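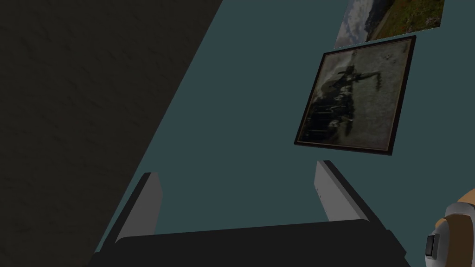
Figure 7.1 Two pictures on a dark blue-green wall.

Chapter 7
The First Report: Writing About Crime and Police

A crime story often begins with very little. A duty officer sends four lines at six in the morning, and the newsroom must decide what can be published before the next bulletin. In this chapter we study how such a first report is made, which facts it can carry, and which facts must wait.

The reporter Kwame Gyamfi worked for many years at the Latlow Courier, a small paper that printed 26 pages each day. His notebooks are used in several sections below. One of them concerns a burglary at the Zurnix warehouse in April. The police note gave the place, the hour and the fact that a window was broken. It did not give a suspect. Gyamfi wrote 114 words and stopped there, although a neighbour had already told him a name.
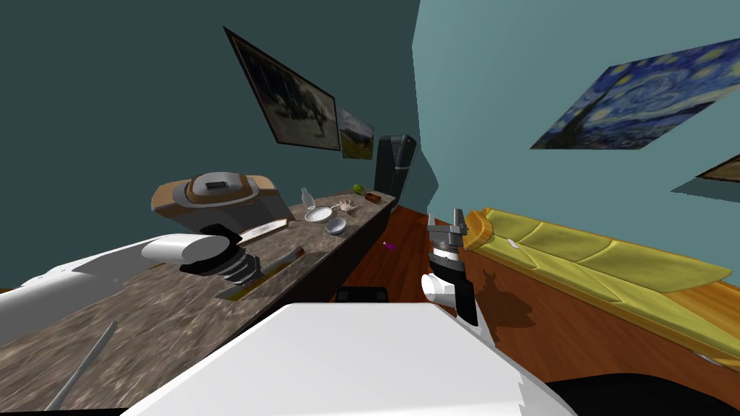 Figure 7.2 Robot arms near a long countertop.

7.1 Who is speaking?

Every statement in a crime report belongs to somebody. The reader should be able to see to whom. When the police say that a door was forced, we write that the police say it. When a witness heard shouting, we write that the witness heard it - and we do not write that there was a quarrel, for this is already a conclusion.

Students often find the repeated words "police said" ugly. They try to remove them, or to change them into "claimed" or "revealed". Both of these verbs bring a colour into the sentence. "Claimed" suggests doubt and "revealed" suggests a secret. The plain verb is nearly always the better choice.

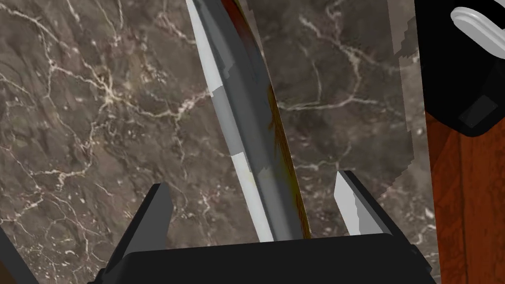 Figure 7.3 A long, slender, curved object between two gripper fingers.

7.2 Arrest, charge, conviction

These three words are not exchangeable. A person who is arrested has been taken by the police for questioning. A person who is charged has been formally accused. Only a court can convict. In the Hellström case, which we read in full in Section 7.5, a local radio station called a man "the thief" on the day of his arrest. He was released without charge, and the correction was read out at an hour when few people were listening.

Before you continue, read the report of around 200 words at the end of this chapter and underline each statement that has no source. 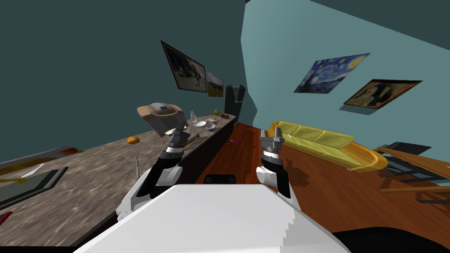
7.3 Names and addresses

A name can be correct and still do harm. In Adia, the town where Gyamfi later worked, two families with the same surname lived in one street. After this he always asked for the age and the part of town, and he waited with the name until he had both.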